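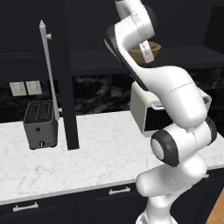

I have been baking sourdough for seven years now, and February is still my favorite month for it. The kitchen in our place in Stomdale never gets properly warm in winter, so everything slows down, and slow dough is good dough! I used to fight it with the oven light and hot water bottles and a towel-wrapped heating pad that smelled a bit like burnt hair. Now I let the cold do its thing and go to bed. The other change is what I mix in. For years I used a giant glass bowl with high sides, and my knuckles hit the rim on every fold. A shallow, rounded brown bowl and a white countertop are pretty much my whole setup these days, and I love it. You can get your whole hand under the dough.

Anyway, the loaf. I've had a few emails asking what I bake most weeks, and it's a plain country loaf with a bit of rye in it. The rye comes from the mill shop in Husbridge, where you scoop it yourself into paper bags and write the price on with a marker (my sevens get mistaken for ones, so I've started printing them very carefully). Their rye is coarse and a little gray and it makes the starter go wild. I fed mine with it the first time and came back from the store to find it had climbed out of the jar and halfway down the cabinet door.

My mix is 2000 grams of flour, which makes four small loaves. Two for us, one for next door, one for the freezer. Most of it is strong white, with 300 grams of the rye. Water is 1400 grams to begin with, and I hold back another splash for when the salt goes in, 40 grams of salt for the batch. Starter is 400 grams, used when it's domed and bubbly on top. If it has already started to sink I use it anyway and the bread comes out a touch more sour, which my family likes better than I do.

I mix flour and water first and leave them alone while I make dinner. Then starter, then salt, then squeeze it all through your fingers until it stops feeling like wet sand. After that it's a fold every half hour or so, four times, and then I leave it out on the counter overnight. In our kitchen that means 17 hours from mixing to shaping. In July it would be soup by then! If your house is warm, please go by the dough and not by my clock. You want it puffy and wobbly, with a few big bubbles showing at the edges.

Shaping is still my weak spot. I watched a baker at the Grorness market do it once, one loaf every few seconds, chatting the whole time, and her loaves sat up like little pillows. Mine spread. What helped me most was using less flour on the counter, almost none — the dough needs to grab on a bit so you can drag it tight.

I bake in an old Van der Linden pot I picked up at a yard sale with a chip in the lid and no knob. There's a bolt where the knob should be. Lid on for 25 minutes at 475, lid off for 20 more at 450, and I always leave them in a little longer than feels right. Dark crust, please. The pale ones taste like sandwich bread and go soft by the afternoon.

I'm trying a batch with toasted sunflower seeds next, plus a spoonful of molasses, after having a slice like that with soup in Grorness and thinking about it the whole drive home. If you've made something close, tell me when you add the seeds. I've been putting them in with the salt and they keep tearing the dough — maybe I should soak them first?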